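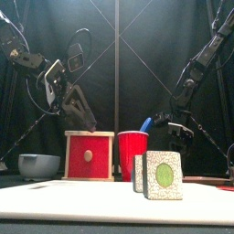
Play-kitchen storage works best when each type of item has one open place that a child can reach without moving anything else. Lidded tubs hold more, but small pieces sink to the bottom and stay there. For a table-top kitchen a short row is enough: a wide-rimmed bowl, a cube-shaped box and a plastic cup, as laid out on the white tabletop here. The bowl takes food pieces, the box takes flat items and the cup takes anything with a handle. The answers below cover the points we are asked about most often.

How large should the cup be?

A cup of 300 ml is large enough for a normal set of toy utensils. Below that size, long handles move the center of gravity too high and the cup tips when a child pulls one out at an angle. A heavier base helps more than a wider mouth. If the cup is very light, put a disk of cork under it.

Do toy knives go in the cup with the rest?

They can, handle up. Wide blades take up most of the opening, so we suggest leaving the knife out during play and putting it away last.
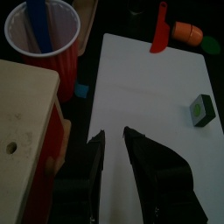
A cutting board should be treated as a work area and kept clear of storage. Anything parked on it gets pushed off the far side as soon as play starts. Light-colored boards have one practical advantage, in that dropped pieces are easy to find on them. The red knife and the orange food piece can be picked out at once against the white, while the dark green oval piece nearly disappears on the black surface beyond. The ribbed red cup with the blue and beige utensils stands off to the side, and that is the right place for it. If your table is dark, use a board or a pale mat under the whole play area.

How do I clean plastic food pieces?

Use water at 40 °C and a small amount of dish soap. Rub the seams with a soft brush. Do not soak pieces that are made of two joined halves, as water gets in through the seam and dries out slowly. Stand them on a towel overnight. Hook-and-loop dots should be brushed dry before washing.

Can wooden boxes be washed?

No. Wipe with a damp cloth, then a dry one. Painted panels tolerate this well; bare wood raises its grain after repeated wetting and needs a light sanding with fine paper. Check knobs for play once a month and tighten from the back where the screw can be reached.

What is the tray for?

Small pieces. A shallow tray with a raised rim keeps them from rolling and can be lifted to the sink in one go. Choose one with rounded corners, because crumbs and modeling dough collect in square ones.

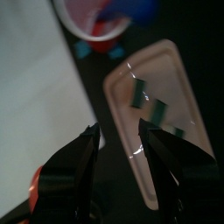
Thilini Gamage wrote to ask whether trays should be stacked at the end of the day. They can be, provided they are empty and fully dry. Smooth plastic trays stacked wet hold together by suction and can crack at the rim when pulled apart. A sheet of kitchen paper between them prevents this.

How much weight can a small shelf carry?

For the Starnell wall shelf we advise a limit of 700 g per bracket with the supplied plugs. The Plola crate (22 liters) is too heavy for it when full and should stay on the floor.

In what order should things be put away?

Food pieces first, then the tray, then utensils, then the board. The bowl is emptied last.

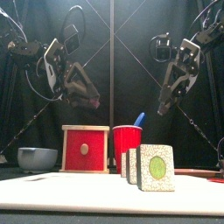 Bowl at the left, red-fronted box next to it, cup to the right of the box.

Categories: Play Kitchens | Care & Storage | Small Parts

Comments (3)

Uliana Holovko
The cork disk works. I used double-sided tape to hold it and it has been on since November. Is there a version of the Starnell shelf with longer brackets?

Dewan Support
Not at present. The Skuvance shelf is deeper and takes the same plugs.

mapleandtwo
We do the sorting on Sunday and skip it the rest of the week. Question about the hook-and-loop dots: ours have gone flat. Can they be replaced, or do I need new pieces?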